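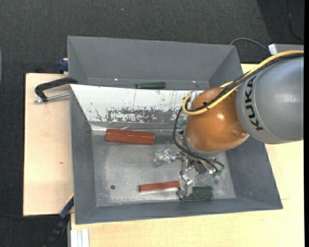 News > Education > Engineering

Students at Rindmont Technical College reach Flavadthorpe final with block-picking robot

Shared 7 times | 4 comments

A team of second-year students from Rindmont Technical College has qualified for the final of the Flavadthorpe Student Automation Cup, the college announced on Wednesday. The final will be held in January at the Flavadthorpe exhibition hall.

The competition asks each team to program an industrial robot arm to pick blocks out of a metal bin and set them down in order on a tray beside it. The blocks are tipped in by a judge before each run, so the teams do not know in advance how they will lie. Points are given for every block placed correctly and taken away for drops, for blocks placed in the wrong order and for any contact between the gripper and the bin wall that triggers a safety stop.

The Rindmont team is made up of seven students from the mechanical and electrical courses. They have been working on the project since the start of the autumn term, mostly on Wednesday afternoons and in the two hours after the workshop closes to other classes.

The team uses a KUKA arm that belongs to the college and is normally used for teaching. The students designed the gripper themselves and machined most of its parts in the college workshop. The bin is grey sheet metal with sloping walls and a sloped white panel across the inside. Under the competition rules a block may come to rest in any part of the bin, including the narrow space behind the panel, and still has to be picked.

According to the college, that space has taken up more of the team's time than any other part of the task. A block lying flat in the middle of the floor can be approached from almost any side. One that has dropped behind the panel can only be reached from above, and the arm has to be turned so that the fingers go down along the length of the gap. The team's first program left these blocks until last. The current version looks for them at the start of the run and takes them while there is still time to try again.

Blocks that rest against each other are the second difficulty. The students have written a routine that moves one block a short way across the floor before trying to grip it. It costs time and is used only when the first two attempts at a pick have failed.

The team keeps a log of every practice run. By the time of the regional round it held 928 pick attempts, each entered with the colour of the block, its position and the result. The log was used to decide how far the fingers should open and how fast the arm should travel when it is close to the bin floor. The students plan to reach 2000 attempts before the final.

The regional round was held at the Poven training centre. Each team had two runs, with the better score counting. Rindmont lost points in its first run after a block was put down in the wrong place on the tray, and cleared the bin in its second. Two teams went through from the region.

The project is supported by Petrenko, a machine tool supplier based in Poven, which has given the college material for the gripper and the use of a measuring room. The company will also cover the cost of transporting the team's equipment to Flavadthorpe.

Rindmont Technical College will open its automation workshop to visitors one evening before the final. The team will carry out practice runs and answer questions from school pupils who are thinking of applying for the engineering courses. Admission is free, but places must be booked through the college office.

Students in their first year who would like to join next year's team can put their names down at the workshop desk until the end of term. No experience with robots is required. New members begin with the safety course and then spend several weeks on the simulator before they work with the arm.

Press contact: Communications Office, Rindmont Technical College

Comments (4)

millrace_44
Well done to all of them. My daughter is on the electrical course and has talked about nothing else since September.

Tobber
Are the blocks all the same size or does that change between rounds? Couldn't find it in the rules.

greyhen
@Tobber They had different sizes at Poven when I went to watch. The long ones gave most teams trouble.

P. from Lower Road
Is there parking for the open evening or is it the same as last year with the bus?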